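**Frozen shoulder, month 4 – what got you moving again?**

**shireen_m**
Hi all! I've been reading along since October and finally made an account. Left shoulder, diagnosed as adhesive capsulitis after I'd spent ages blaming my pillow. I can get my arm up to chest height and that's it. Doing up a bra behind my back is a distant memory. BUT the night pain has eased off in the last 2 weeks and I slept until 6 am yesterday, which felt like winning the lottery. My physio has me on pendulum swings and table slides. What else worked for people? I want to hear everything!

**Fourie_J**
Welcome, and well done on the sleep – that's the big one! For me it was the pulley over the door. Cheap, a bit silly looking, and I did it every time the kettle was on. Warm shower first, always. I went from barely reaching my back pocket to tucking in my own shirt, and I nearly rang my mum to tell her.

**karabo.k**
I'm going to disagree a bit on the pulley. I went at mine way too hard in the painful stage and flared it up so badly I couldn't drive. My physio at the Lomaria clinic took it off me and put me back on gentle slides. It's a great tool once things have settled, but I'd ask before buying one, Shireen.

**Fourie_J**
Fair enough! I was well into the stiff stage by then, should have said so. Mine never hurt much at rest.
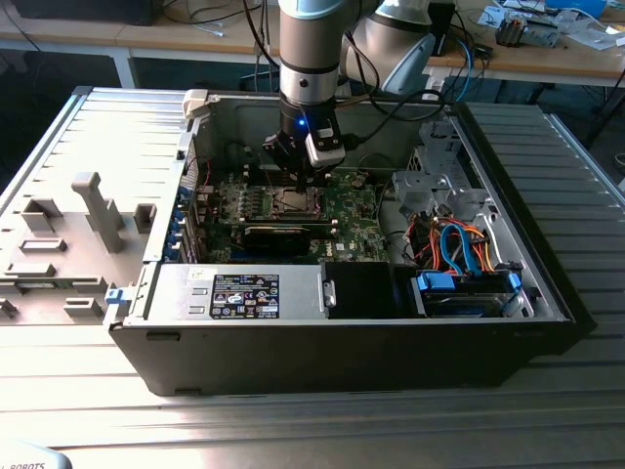 *Photo: Van der Linden / Raltito*

**nosipho_mahlangu**
Has anyone had the hydrodilatation injection? They fill the joint with saline and a bit of steroid to stretch the capsule. I had mine in the spring and I am a total convert. It was uncomfortable for a few minutes (lots of pressure, a weird full feeling) and then I could wash my own hair within days. I kept up the exercises straight after, which my doctor was very firm about.

**siya_s**
Glad it worked for you, but I had the same thing and got very little out of it. Maybe a fortnight of less pain, then back to where I was. What helped me was time, plus swimming once I could manage a lazy breaststroke. All up it took me 12 months before I could reach the top shelf in the pantry. I wouldn't talk anyone out of the injection, I just don't want Shireen thinking it's a sure thing.

**nosipho_mahlangu**
No, you're right, my sister's did nothing either. Mine was done fairly early on, so maybe the timing matters? I'd love to know.

**karabo.k**
Also worth asking your GP about a blood sugar test if you haven't had one. Frozen shoulder is more common with diabetes and thyroid trouble. Mine came back fine but I was glad to have it checked.

**shireen_m**
You are all wonderful, thank you! Booked in with the GP for bloods, and I'll ask about the injection while I'm there. Holding off on the pulley for now (sorry Johannes!). Does anyone use a heat pack? I've seen the Zevari one that straps over the shoulder and I'm tempted.

**Fourie_J**
No offence taken! I had a plain wheat bag and it did the job, though it kept sliding off whenever I leaned forward.

**siya_s**
Got the Zevari. The strap is a pain to do up one-handed, so get someone to help you the first time. Lovely once it's on, though.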